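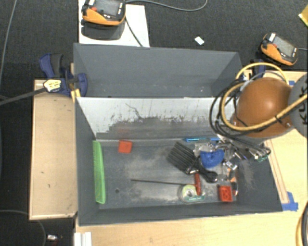

Small parts in a grey bin on a wooden tabletop.

Brasteo extends spare parts service for discontinued door and window fittings

Sep 25, 2020 - Brasteo, the supplier of replacement hardware for doors and windows, has extended its spare parts service to cover 364 discontinued fittings, of which 304 are held in stock and the remaining 60 are made to order. The extension applies to hinges, handle spindles, lock keeps, stay arms and roller catches from ranges withdrawn by their original makers.

The service is open to glazing firms, joiners, housing associations and private householders. Orders for stocked parts received before noon are sent out the same working day. Parts made to order are sent within eight weeks.

Most of the added items come from the Grendotis range of tilt-and-turn fittings, the stock and drawings for which Brasteo bought from Vevico last year. Grendotis fittings were sold in three backset sizes and two hand versions. All are now listed under their old part numbers, with the Brasteo number shown alongside. Where a part was changed during the life of the range, both versions are listed and the difference in fixing centres is given in millimetres.

"The usual enquiry concerns one broken part in a window that is otherwise sound," said Matúš Vávra, technical manager at Brasteo. "The owner has been quoted for a full new window. In most cases a corner drive or a stay arm is all that has to be changed, and a joiner can do that in under an hour if the part number is known."

Customers who do not know the part number can use the matching service. They are asked to supply the overall length, the distance between fixing hole centres, the screw size and any marks stamped on the part. A sample may be posted to the trade counter, where it is measured and returned with a written reply. There is no charge for matching, but return postage is payable on items over 300 grams.

Made-to-order parts are produced by Tuhumury in zinc alloy or stainless steel, depending on the original. Each batch is checked against the drawing for hole position and thickness before packing. Springs and nylon bushes are supplied new in all cases; used or reclaimed parts are not offered.

"Older drawings do not always agree with the parts as sold," said Quang Lục, who is responsible for the parts list. "For the keeps in particular we measured old stock and corrected the drawings - the printed catalogue should not be relied on for those."

The minimum order for stocked parts is one piece. Made-to-order parts are subject to a minimum of four pieces per part number. Prices are unchanged for parts already in the list.

A second extension, covering sliding door rollers and track ends, is planned for December. A revised parts list will be issued to trade account holders at that time.

Notes to editors

Brasteo supplies replacement hardware for doors and windows to trade and private customers. The current parts list and measuring sheet are available on request from the Brasteo trade counter.

Ends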